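Lindsay hall kitchen to close for drainage work

The kitchen at the Starnport Hall in Lindsay will be closed from Wednesday while crews replace a section of drain under the building.

The main hall and both meeting rooms will stay open. Groups that have booked the kitchen in February have been offered space at the Rirnatau clubrooms, 10 minutes up the road, at no extra charge. 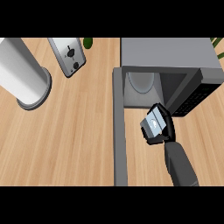 Paper towels on a wood-grain surface.

Hall manager Heather Tosh said the old clay pipe had been patched several times and water was backing up into the sinks after heavy rain.

"We've had the plumbers out four times since winter," she said. "It was costing us 400 dollars a visit and the problem kept coming back."

The contractor, Drovora, will lift part of the path on the north side and lay new pipe to the street. The building dates back 105 years and its drains have never been fully mapped, so site supervisor Keir Cowie said the finish date could shift by a few days.

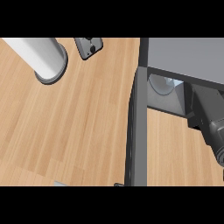 The job is being paid for out of the hall's maintenance fund, with the last $2,278 coming from the spring fair. Hire rates won't change this year.

Parking on the north side will be fenced off during work hours, 7 am to 3.30 pm. The accessible entrance has been moved to the library side, and the seniors' lunch will go ahead as usual with meals brought in from Rirnatau.

Anyone with food or equipment stored in the kitchen cupboards should collect it by 5 pm the day before the closure. Keys are at the front office.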